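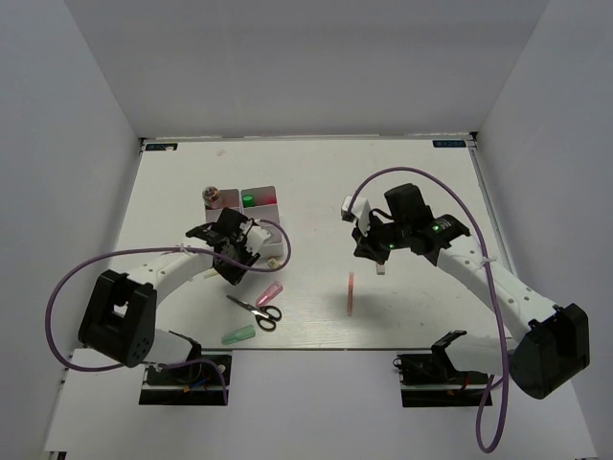
Could we please stop calling it the jigsaw cupboard, came the plea from the back before the meeting had properly opened, when it fills two walls and half the corridor? Fair point, and warmly received. It is now the Jigsaw Room, and will be called so in these minutes.

Ballement Jigsaw Library
Minutes of the September meeting, 7.30 pm, Millell Hall

1. Minutes of the last meeting
Agreed, with one correction: the puzzle given away in the raffle was the harbour at night and not the harbour in snow. The harbour in snow is still with us and is a lovely one, do borrow it.

2. The collection
We now have 508 puzzles on the shelves! Most of the new ones came from a single house clearance, four car loads of them, all in their boxes and nearly all with the pieces bagged. The meeting wished to record its thanks to the family. Highlights include a round one of a rose garden, several steam railway ones in old-fashioned thick card, and a wooden Van Rooij with the pieces cut along the outlines of birds (owls, herons, a very fat wren) which was passed round the room and held up item 3 by ten minutes.

It was asked whether the Van Rooij should go out on loan at all. Strong feelings both ways. Some thought a puzzle that nobody does is just a box, others had seen what happens when a whimsy piece goes up the vacuum cleaner. Agreed that it can be done in the hall on club evenings and we look at home loans again in the spring.

3. Missing pieces
The missing piece book is working very well. Please carry on writing in it when you bring a puzzle back, even if it is only one bit of sky. Several people said they would sooner know beforehand, and one said she would sooner not, so the slip will go inside the lid where it can be ignored.

Replacement pieces: the demonstration last month with card, glue and a craft knife has produced some wonderful results. The new left ear on the donkey can hardly be picked out. Another session will be held if there are enough takers, sheet on the door.

Any odd pieces found on the floor go in the biscuit tin. Please do not take the biscuit tin home thinking it is biscuits.

4. Tables and surfaces
A long and cheerful discussion. Points made:
- a pale top is best for dark puzzles and a green felt best for nearly everything else
- felt holds the pieces still but is a misery if you like to slide whole sections across
- scratches do not matter unless they catch an edge, and then they matter a great deal
- the folding tables are too narrow for a 1,000 piece with all the edges sorted out alongside 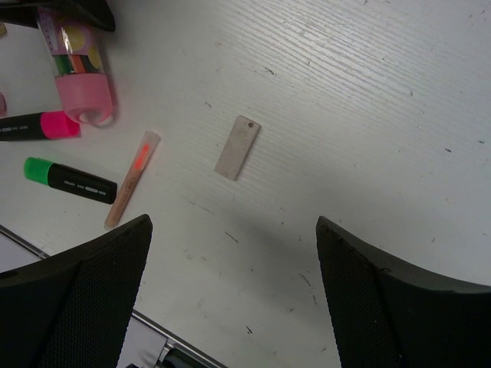
White table top, with marks and scratches.

Agreed to buy two large felt mats and try them until Christmas. Anyone with a sheet of hardboard at home that they no longer need, please bring it along, as it makes a very good carrying tray. Sorting trays to be washed and put back in their stacks at the end of each evening.

5. Bultero puzzle day
We are going! Teams of four, a puzzle nobody has seen before, and a bell at the start and finish. Up to 12 places are ours, so three teams. The hall there opens at 9 am and there is tea all day. It was stressed that this is meant to be fun and that last year's argument over who does the edges need not be repeated. Those who would like to come along just to watch and cheer are very welcome and may share lifts.

Members also asked about a practice evening against the clock. Agreed, and the kitchen timer will be brought.

6. Membership
Now 32, with several younger faces, which is a joy. The subscription stays as it is. The suggestion of a shelf of smaller puzzles at child height was taken up at once and the bottom two shelves by the window will be cleared.

7. Any other business
The light over the far table is flickering again and will be reported to the hall.
Request for more cats. Request for fewer cats. Both noted.
The mystery puzzle with no lid has been finished at last and is a cheese market.

Next meeting in November, same time. Please bring back anything borrowed before the summer.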